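The smell in the side passage

I've been meaning to write this up since July, and several of you have asked (my sister twice), so I'll put the kettle on and try to get through the whole sorry tale of our heating oil tank in one go.

For those who don't know the house, we are off the gas main here on the edge of Dendbridge, like everyone past the chapel, and we heat with oil. The tank came with the place. It's a 1000 litre thing, single skin, once green, standing on a row of paving slabs between the side wall and the hedge, and in all our years here I don't suppose I'd given it more than a passing glance. The man comes, the man fills it, the bill arrives and I complain about the bill.

What set me off was the smell. I was taking the potato peelings out one evening and there was a definite whiff of garage forecourt in the side passage. I thought it was next door's mower. The following morning it was still there, and the moss along the edge of the slabs had gone a nasty brown, so I fetched the stick and dipped the tank. By my sums it ought to have been nearly full. It had 595 litres in it.

Well, I did what I think most people would do and panicked for a bit, and then I put a washing-up bowl under the outlet, which was silly as it was nowhere near the leak. The trouble was a hairline split low down on the hedge side, where I couldn't see it without lying on my front with a torch.

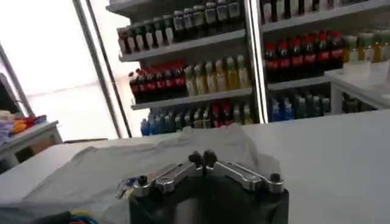

Silver bars with black caps at the ends.

The first firm I rang could come in a fortnight. The second, Garov, were much better on the telephone and told me straight away to turn off the valve, stop running the boiler and keep everybody with a cigarette well out of the passage. They had someone round by four o'clock to pump what was left into a temporary tank on the drive, and very glad I was to see it go in. I had no idea you could simply hire a tank! It sat there looking like a small submarine and the postwoman had to go round it.

My real worry was the brook. Our hedge is at the top of a slope, the brook is at the bottom, and there's an old clay drain running somewhere between the two that isn't on any plan I've been shown. I walked down in my wellingtons with my heart in my mouth, looking for that rainbow sheen you get, and stood there for a good long while peering at the water under the alders. I found none that evening and none the next, but I kept going down, morning and teatime, long after I'd been told I could stop.

Kanchan Mathur, who has the smallholding below us, was very kind about it, considering that her ducks use that water. She reminded me that the Srivastava household up the lane had the same thing a few winters back, and theirs did get into the ditch. They had those white sausage-shaped booms across it for weeks. I'd always assumed those things soaked up water as well, but apparently they're made to take the oil and leave the water behind, which I find rather clever.

So then came the digging. They took out the slabs and a good deal of the soil beneath, plus a stretch of hedge I was fond of (hawthorn mostly, with a bit of dog rose), and it all went off in a covered skip. The insurance paid for the larger part. Our share came to £1163 – and that was before the new tank, a Nuteck with a double skin and a little gauge that sits indoors on the windowsill.

If you have an oil tank of your own, do go and look at the back of it this weekend. Take a torch. Look low down, especially where the base isn't quite level, and write the dip reading on the calendar so you've got something to compare it with. I do mine every 5 days now, gauge or no gauge, and my husband thinks I've gone peculiar.

The new hawthorn whips are in, by the way. They look like a row of pencils at present, but I've mulched them well, and Kanchan has promised me a cutting from her own dog rose once it's had its prune.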